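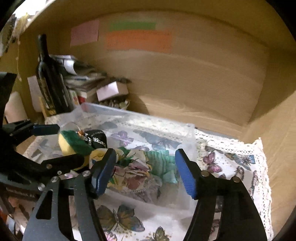

Office of Exchange and Host Family Programs, Boltham Community College

When I agreed to write for this blog once a term, I was asked to choose a subject from my own work. I have chosen the return. Most of what our office publishes concerns departure: applications, visas, packing lists, the first dinner with a host family. The weeks after a student comes home receive far less attention, and in my years as an adviser they have produced more telephone calls than any other part of the calendar.

The first student to bring the matter to my attention was Shahab Daneshvar, who spent two semesters in Pulum and came back in April. His grades were sound and his host parents wrote warmly of him. Three weeks later he was in my office, asking whether he could transfer his remaining credits and go back. He had tried to tell his friends about the town, the late suppers and the bus he took to class, and they had listened politely for a few minutes before the talk moved on to other things. He told me that he felt like a guest in his own kitchen.

I had no form for that. We had an arrival orientation lasting a full day and a return procedure that consisted of a transcript request and a survey. The survey had 70 questions, most of them about housing. It did not ask whether the student had anyone to talk to.

The following term we began holding a return dinner on a Thursday evening, open to any student who had been home for less than a semester. Six students came to the first one. Farzad Rezaei, who had been in Tralach, brought a rice dish he had learned from his host grandmother and apologized for it several times, as the rice sold here was the wrong kind. The students talked until after ten o'clock. I had prepared discussion questions and did not use them.

The dinners have since become a regular part of the program. We set aside $3000 each year for food, room charges and travel for students who live outside the city. Attendance varies a good deal. The fall dinners are well attended, and the one held just before final examinations is usually quiet.

Host families have also asked to be included, and here I was slow to agree. My concern was that students would speak less freely with families in the room. Cremilda Bittencourt, who has hosted for this college longer than I have worked for it, wrote me a firm letter on the subject. She pointed out that the family also goes through a return — the spare room is empty again, the younger children ask when their friend is coming back, and the grocery list is suddenly short. She asked what the college proposed to do for them. I had no good reply, and families now attend every second dinner.

I would offer parents some advice on the basis of these evenings. Please do not plan a large party for the first weekend. Several students have described standing in a crowded living room, answering the same question from one relative after another, when they wanted to sleep. A smaller meal later in the month is generally more welcome. It also helps to ask about one particular thing, such as a teacher, a street or a holiday. "How was it?" is a difficult question to answer after a year.

Students should expect some impatience with home and should try to be fair to it. Hamidreza Ebrahimi kept a notebook in his first month back, in which he wrote down whatever irritated him. He read parts of it aloud at a dinner the next year. A great many of the entries concerned parking lots.

Shahab did not transfer. He finished his degree here and returned to Pulum the summer after, as a visitor, and stayed with the same family. He now answers questions from outgoing students by email, and his replies are considerably longer than mine.

Students who returned this term and have not yet received an invitation should write to the exchange office. Dinner begins at 6:30 in the evening, and guests with dietary needs are asked to mention them when they reply. Families hosting for the first time are welcome at the next open dinner, whether or not their student has arrived.

Mitra Nouri
Exchange Adviser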